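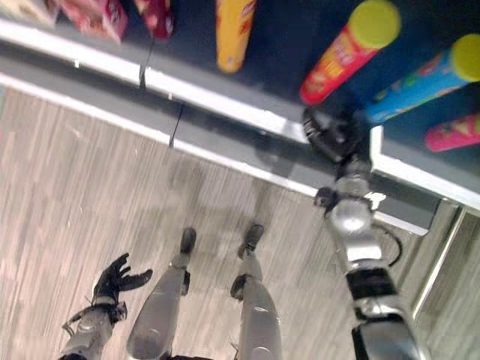
Fimia puts three robot hands through a snack aisle and picks one for the Sallura humanoid

FOR IMMEDIATE RELEASE, January

We've spent the winter on one very low shelf, and we're finally ready to talk about it! Fimia has finished its side-by-side trial of robot hands for store restocking, and starting this spring our Sallura humanoid will ship with the multi-fingered Adar hand as standard.

Some background for anybody who hasn't followed us. I run the hand program at Fimia (it's a small program, so I also write these releases), and for the past year customers have been asking us the same thing in different words: can it deal with the bottom shelf? Eye-level shelves are easy by comparison. The bottom one means the robot has to look nearly straight down, get an arm out past its own legs, and slip its fingers over the front lip without knocking that lip or whatever is lying behind it. Snack tubes make it harder still, being smooth and round and very happy to roll.

So we built a store shelf in our shop, put down a wood-look floor like the ones our customers have, and filled it with snacks. Then we compared three hands on the same silver body with the same head camera: the Adar hand, the two-finger Hamdy gripper we'd been using until now, and a suction tool of our own that we were rather proud of.

Each of them got 2000 attempts. The job was to reach over the edge, take hold of a tube lying on its side, lift it clear and set it back down in line with its neighbors. We moved the tubes between rounds and changed the angles, and we let them get messy the way they do by late afternoon in a real store.

The results, completed lifts out of 2000:

Adar multi-fingered hand: 1436
Hamdy two-finger gripper: 200 fewer than Adar
Fimia suction tool: 100 fewer than Hamdy

I'll admit I was rooting for suction. It was quick and it did beautifully on flat boxes, but a curved tube at a bad angle beat it again and again. The Hamdy gripper is a solid piece of equipment (we're keeping it for our crate-handling line) and its trouble was mostly room. It likes to come at a tube square on, and when two tubes lie almost touching there's just no gap for it. The Adar hand can come in from underneath with its fingers a little curled and work its way around, and that made the difference.

It isn't perfect, and you can do the math on the misses yourself. Most of them came while the arm and the head were moving together, when the view from the head camera smears and the small print on the packaging is no use to the software. We tried a slower head motion, which helped, and a short pause before the fingers close, which helped more. Both are in the new controller release.

The other lesson was about cables. Our right arm has a thin black one looping out from its side near a joint, and down by a shelf you start thinking about every loop. We're working on a tidier route for it and expect to fit that to new arms this year. Owners of earlier arms can ask for it at their regular service visit.

What customers get

Every new Sallura order will include a pair of Adar hands, the updated controller and the low-shelf reach routine we wrote during the trial. If you already have a Sallura with Hamdy grippers, we have a swap kit, and the wrist fitting stays the same. The routine works with either hand, so you're welcome to try it before you decide.

We're also sharing our test sheet with anyone who wants to run the same comparison with their own hands and their own groceries. Please do! I'd love to see what happens with bagged chips, which we've been putting off.

About Fimia

Fimia designs and builds humanoid robots for stores and stockrooms, including the Sallura.

Press contact

Write to the Fimia press desk for the full results, the test sheet or a visit to the shop. Mornings are best, as the robot is usually running after lunch.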